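Stetum Heated Drying Rack, Owner's Guide
Section 4: First Load, Denim and Other Heavy Things

You have assembled the rack (Section 2) and found a wall outlet that it can reach (Section 3, including the part about extension cords, which you are asked to read again). Now you would like to dry some jeans.

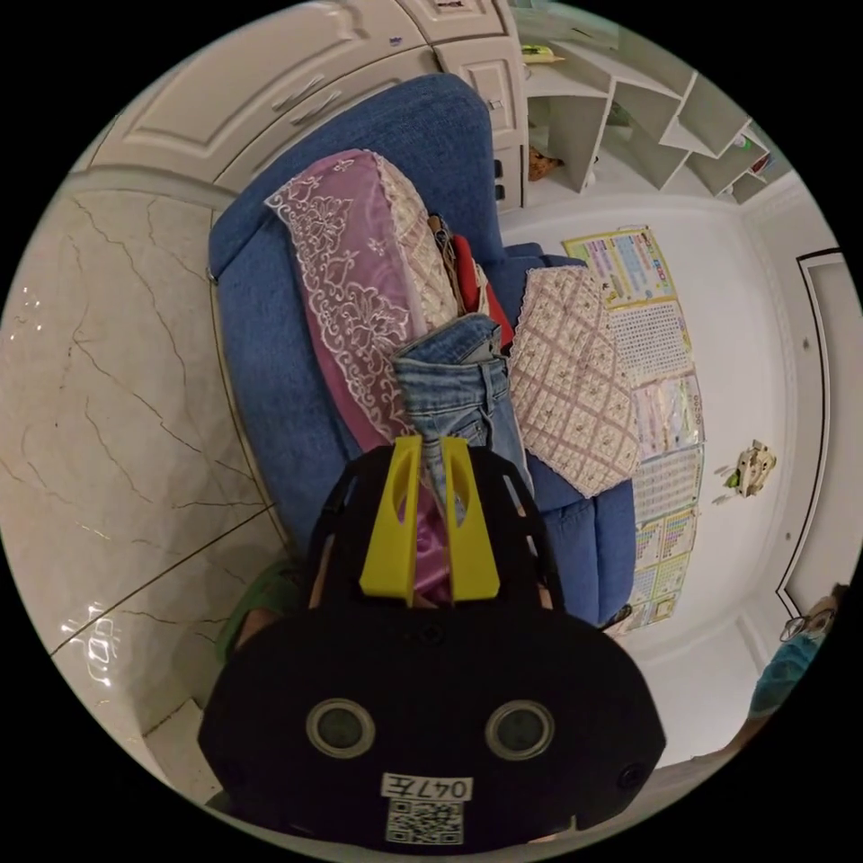
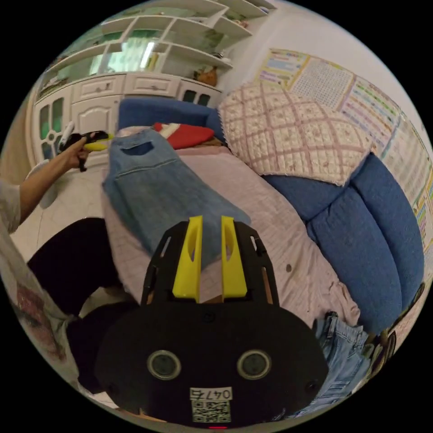

Denim, on the sofa and on the bed.

Clodlow, May 2022

4.1 Before you switch anything on

The Stetum is a set of warm bars. It has no fan, no drum and no opinion about your schedule. A load of shirts will be dry by bedtime if you hang them after lunch. Jeans take longer, and the waistband takes longer than that. If you need a particular pair for this evening, wear a different pair.

1. Stand the rack on a flat, hard floor with both wings folded down. Thick carpet will do if the feet sit level. Press on each corner. If it rocks, go back to Section 2, step 6, where you probably put the short foot on the long leg.

2. Leave a hand's width between the rack and the wall, and more between the rack and any curtain. The bars get warm enough to be unpleasant for a curtain over a whole night.

3. Raise the left wing until the strut clicks. Raise the right wing until the strut clicks. A wing that stays up without clicking is resting on paint and will come down as soon as you hang something on it.

4. Check that the dial is at 0. Plug in. The small lamp beside the dial should stay dark. If it lights with the dial at 0, unplug the rack and turn to Section 9.

CAUTION: Do not plug in the rack while it is folded. The bars lie against each other in that position and the thermostat reads the wrong one.

4.2 Getting the water out first

Most letters to our service desk about slow drying are really letters about washing machines. The rack can only deal with what the washer leaves behind.

1. Choose the fastest spin the care label allows. Run it twice if the jeans still feel like something pulled from a lake.

2. Turn each pair inside out. The pockets are now on the outside, flapping about, where the air can get to them.

3. Empty the pockets. You did this before washing, of course. Do it again.

4. Close the zipper and fasten the button. An open zipper will catch on the coating of the bars, and scratches in the coating are not covered (see Section 11, which is short and rather firm).

5. Hold the jeans by the hems and snap them once, hard, downward. This takes out most of the creases. Stand clear of lamps.

NOTE: Nothing should drip. The tray underneath is there for the odd drop from a cuff. If you can hear the tray, take everything off and go back to step 1.

4.3 Hanging

The upper bars are numbered from the dial end. The bar nearest the dial warms first and the far bar warms last, and after 20 minutes they are much the same.

1. Hang jeans by the waist over two bars, with an empty bar between them, so that the waistband forms a sort of open mouth. Folding them over a single bar looks neater and leaves you with a damp stripe.

2. Let the legs hang down between the wings. They may touch each other. They should not touch the tray.

3. Put heavy things near the middle, over the legs of the rack. The wings are for socks, dishcloths and shirts. The limit for the whole rack is 15 kg of wet laundry, evenly spread. The limit for one wing is printed on the underside of the wing, where we admit it is hard to read once the wing is full.

4. Put nothing on top of the jeans. A second layer turns the first one into a lid.

CAUTION: Do not hang cushions, pillows, quilts or anything with stuffing in it. The outside will feel dry long before the inside is, and you will find out by smell. Removable cushion covers are fine once they are removed. Covers with lace or embroidery go on the wings at setting 1, face up, with a thin towel under them.

CAUTION: Do not hang small children's toys by the ears. This has nothing to do with safety. Our designer, Signe Tangen, asked for the line to be included after seeing what it does to the ears.

4.4 Choosing a setting

The dial has three positions besides 0.

Setting 1: Lace, knitwear, swimwear, anything that cost more than you have told your household.

Setting 2: Shirts, towels, sheets and nearly everything else. When in doubt, use 2. The author of this guide has used nothing else for a whole winter and her clothes are all right.

Setting 3: Denim, canvas, work overalls. The rack draws 200 watts at this setting. Setting 3 switches itself back to 2 after 10 hours, a feature we added for people who go away for the weekend.

1. Turn the dial to 3. The lamp lights up amber.

2. Wait. The bars will tick a little as they warm. A slow tick is metal expanding. A loud bang is a wing that did not click (see 4.1, step 3).

3. When the lamp turns green, the bars are up to temperature. The jeans are not. Please don't write to us about this.

4. Open a window slightly or leave a door ajar. All that water has to go somewhere, and otherwise it will choose your window frames.

4.5 Turning the load

Stretch denim usually dries in one go. Heavy denim needs turning once.

1. Turn the dial to 0 and let the bars cool for a few minutes. They won't burn you, but you'll swear at them.

2. Lift the jeans off. Do not drag them. Seams catch.

3. Turn them right side out and rehang them by the hems, so that the waistband is now at the bottom. You may use the Hapeta clips from the accessory bag. Any clothespin does the same job, though we would rather you didn't mention that to the people at Hapeta.

4. Turn the dial back to 3.

NOTE: With more than one pair on the rack, swap the outer pair with the inner pair as you go. The inner pair is always ahead.

4.6 Is it dry?

Warm cloth feels drier than it is. This catches everyone, including the people who make the rack.

1. Turn the dial to 0.

2. Go and do something else until the jeans are at room temperature.

3. Pinch the waistband where the belt loop is sewn on at the back. This is the thickest spot on most jeans. Then pinch the inside corner of a front pocket. If both are dry, so is the rest.

4. If either one is cool to the touch, give the load another hour at 2.

Jeans off a rack are stiff. They will stand in a corner for a moment if you let them. Rub the legs against themselves, or simply put them on and walk up some stairs. Fabric softener helps the stiffness and is bad for the tray, which goes tacky.

Lay dry jeans out flat on a bed or over the back of a sofa for a while before folding. Folded warm, they keep the fold, and it will be across the knee.

4.7 Putting the rack away

1. Dial to 0, plug out, in that order.

2. Wait until the bars are cold.

3. Pull out the tray and wipe it, even if it looks dry. There is always lint at the back.

4. Press the release on each strut and lower the wings by hand. Letting go and stepping back is quicker and accounts for most of our spare-strut orders.

5. Fold the legs together until the Flesix latch closes. It is the gray one. If it won't close, the cord is in the hinge. It is always the cord.

6. Wind the cord loosely around the two hooks. Tight winding breaks it near the plug, generally in October, when everyone gets the rack out again and discovers it all on the same day.

4.8 Quick trouble list

Lamp stays dark at every setting: Try another outlet. Then check that the wings are up. The rack will not heat with both wings folded down.

One bar stays cold: The far bar is slow. If it is still cold after an hour, note its number and turn to Section 9.

Faint smell during the first load: Oil left from manufacture. It goes away by the third load. Run the rack empty at 3 with a window open if it bothers you.

Faint smell during every load: Clean the filter in your washing machine. Yes, it has one.

Blue marks on the bars: Dye from new denim. Wipe with a damp cloth and a drop of dish soap. Do not follow a new pair of jeans with a white shirt until you've done this. Heather Leckie on our service desk has a drawer of photographs on this subject and would be glad not to receive any more.

Rack creaks when loaded: Normal with denim. Move the heaviest pair to the middle.

Rack leans when loaded: Not normal. Unload it, turn it off, and check the feet again (Section 2, step 6).

Section 5 deals with sweaters, which should never be hung by anything.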